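**Speaker notes — methods session, Rammont project update**
Slot begins at 9 in the morning. Keep to the order below; the slides advance by hand.

## Opening

Good morning, and thank you to the Trasthorpe laboratory for hosting the session. The talk concerns one narrow question: how much demonstration data a policy needs before it can move capped tubes between racks of different shapes. [Pause. Next slide.]

## Collection method

- All demonstrations were recorded with a hand-held gripper. The operator does the task by hand, and the wrist view is stored together with the estimated path of the tool.
- The full set holds 300 demonstrations. Operators worked in blocks of 45 minutes and changed places between blocks.
- The racks differ in material, height and hole size. On this slide, point out the orange plastic rack on the left and the wooden one on the right, with open paper between them. 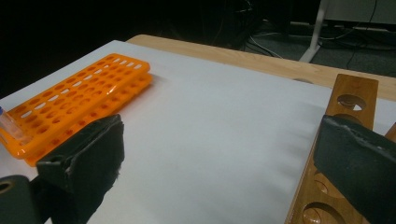

*Why use a hand-held tool when the arm itself could be guided through the task?*
Guided demonstrations were slower to collect in our pilot, and operators tended to make stiff, cautious movements. The hand-held tool keeps the natural speed of the wrist, and the same fingers can later be mounted on the arm.

[If time is short, skip the next paragraph and go to the labeling slide.]

The Pálfi baseline was trained on the same recordings with one change: it receives single views, while our policy receives a short history. Both were tested on the same starting layouts. Please state this clearly, as reviewers of the February draft read the comparison as one between two data sets.

## Labeling

1. Each recording is divided into approach, grasp, transfer and release. The boundaries come from finger width and are then checked by a person.
2. Recordings with a lost tool path are removed before training — they are not repaired.
3. Views with motion blur remain in the set. The slide has a typical case, with blur on the blue caps of the three tubes between the open fingers. Removing such views made the approach phase less reliable in our tests. 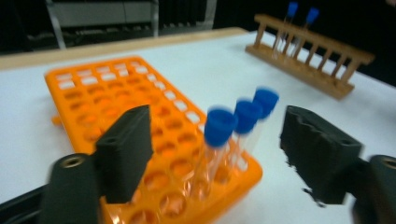
## Results and limits

The policy with history did better than the Pálfi baseline on transfer in both directions. The gain was largest at release, where a tilted tube must be straightened before it enters the hole. Roughly 2 hours of training were enough to reach the level reported here.

Two limits should be stated without softening. Lighting was kept even throughout, and we make no claim about glare. The Priletti scoring sheet also counts a tube as placed even when it leans, so the scores say little about final angle.

[Next slide: contact details. Take questions from the floor first, then from the remote room.]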